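The Long Way Back for a Lunch Counter

When the bus plant in Tapia cut its second shift, the first business to feel it was the lunch counter across the road. Refugio Bañuelos had run it for eleven years. He opened at five in the morning to catch the men going in and closed after the three o'clock crowd coming out. Without the second shift there was no three o'clock crowd.

"I had a pot of beans on the stove and I was the one eating them," he says.

That was in March. By summer he had let one cook go and was doing the dishes himself. The rent was paid through the winter out of what he and his wife had put aside for a roof. He thought about selling, and a man came out from the city to look at the place, walked through the kitchen and offered him a price for the equipment only.

What he did next is the reason people in the trade have been driving out to Tapia. Bañuelos stopped selling lunch to people who came in and started selling it to people who didn't. He packs hot meals in steel containers, sends them to workplaces in the morning and collects the empties in the afternoon. He has 297 regular customers, most of whom have never sat at his counter.

The idea is old. Versions of it have fed office workers in other countries for more than a century, and factory towns in this one used to have women who carried pails from the house to the gate. What killed it here was the car, the drive-through and the microwave in the break room. Bañuelos did not know any of that history. He started because one customer, a foreman who had been moved to the Vornel warehouse eight miles off, called and asked if somebody could bring him his usual.

His wife drove it over. The foreman's neighbor at the next desk asked what it cost. The following week she was taking over a full crate.

The first problem was the containers. They used foam boxes to start with, and the food steamed in them. Anything fried went soft before it got to the Vornel gate. Bañuelos tried cardboard, which leaked, and then plastic tubs with snap lids, which came back stained orange or didn't come back. He was spending more on boxes than on meat.

Cirilo Quintero fixed that. He and Bañuelos had worked together in a hotel kitchen when both were in their twenties, and Quintero had gone on to manage food service for a hospital. He came for a weekend, looked at the books and told his friend to buy stainless steel and charge a deposit. Bañuelos thought customers would hate the deposit. A few did. Most paid it and forgot about it.

Quintero stayed on and now owns a third of the company. He handles everything that happens after the lid goes on. He is a tall, slow-talking man who carries a thermometer in his shirt pocket and sticks it into things while you are speaking to him.

"You have two hours of good food," he says. "You can stretch it with a better bag. You can't stretch it very far. So everything is about the order you load the truck in."

The truck is loaded backward, last stop first. There are four routes. The longest takes 90 minutes and ends at a county road yard, and for that route Quintero will not send rice with anything wet on it, or eggs, or tortillas that haven't been wrapped twice. The menu for the road yard is therefore shorter than the menu for the clinic two blocks away. The road crew complained about this until Quintero put in a pork stew that does better with an hour and a half of sitting. It is now the best seller on all four routes.
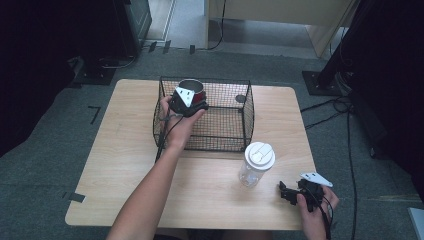 Washing turned out to be harder than cooking. Every container that goes out in the morning comes back dirty in the afternoon, some of them after a full day in a hot cab. Bañuelos bought a used machine from a school district and ran it until it gave out. The replacement cost more than the truck. It was the only time he and Quintero argued seriously, and the argument went on for a month, during which the two of them and Quintero's nephew washed by hand until nine at night.

They borrowed the money in the end. The loan came from Erkolent, a small lender in the county seat that had mostly done tractors. The loan officer, Rutilio Contreras, had grown up in Tapia and remembered the counter from when it belonged to somebody else. He says that had nothing to do with it.

"I looked at the deposits," Contreras says. "People leave their deposit with him month after month. That tells you they plan to keep eating there. I don't get to see that with a regular restaurant. A restaurant, I'm guessing."

He did put conditions on the money. Bañuelos had to raise his price, which he had been afraid to do since the layoffs. He went up 35 cents a meal. He lost eight customers, and he can still name them. Two came back.

Other people have tried the same thing and had a harder time of it. Rami Aoun ran a delivery lunch business out of a church kitchen in the next county for a year and a half. His food was good by all reports. He had a waiting list at one point. But his customers were spread out, one here and two there, and he was sending a driver across town for a single order of chicken and lentils.

"I said yes to everybody," Aoun says. "I should have picked three buildings and stayed there until every person in them was sick of me."

He closed, took four months off and went to work for Bañuelos, where he now runs the second route and writes half the menu. The lentils came with him. He would like to open again someday, closer to his kids, and Bañuelos has told him he can have the recipes and the name of the man who fixes the dishwasher.

Density is what every person in this business ends up talking about. A stop with twenty meals costs nearly the same to serve as a stop with one. Bañuelos will not open a new stop with fewer than six orders, and he tells people so when they call. Sometimes the caller goes around the office and comes back with nine names. Sometimes that is the last he hears of it.

The workplaces have their own reasons for going along. At Drasport, which makes gaskets and has a half-hour lunch, the nearest place to buy food is a gas station. Workers who left the lot were coming back late, and the ones who stayed were eating out of a vending machine. The company now pays a dollar toward each meal. Tiago Bastos, who works on the presses there, says he would buy it without the dollar but is happy to have it.

"I used to cook on my day off for the whole week," Bastos says. "By the fourth day you don't want to look at it. Now I cook one thing, for fun, and I mess it up, and it doesn't matter."

He has opinions about the menu. He thinks there is too much squash in the fall, and he has written this on a slip of paper and sent it back in an empty container more than once. Quintero keeps the slips in a coffee can. Most of them ask for more hot sauce. One asked whether the company was hiring, and the woman who wrote it now works the packing line in the mornings.

There are limits to how far this can go. Bañuelos has had calls from two towns asking him to expand, and one from an investor who wanted to put the meals in an app and let people order until ten o'clock the same morning. He turned that down quickly. Orders close at six the evening before. The kitchen buys for the number it has, and at the end of the day there is very little left to throw out. If orders came in until ten he would have to guess, and he did enough guessing at the counter.

The counter itself is still there. He took out half the stools to make room for racks, and the rest are open to anyone who walks in before the trucks leave. On the morning I visited there were three retired men from the plant drinking coffee and an electrician waiting on a breakfast plate. The plant has talked about bringing back the second shift. Bañuelos hears it from somebody every few weeks.

He says if it happens he will be glad for the town, and he will need six orders before he sends anything across the road.

The roof got done last fall.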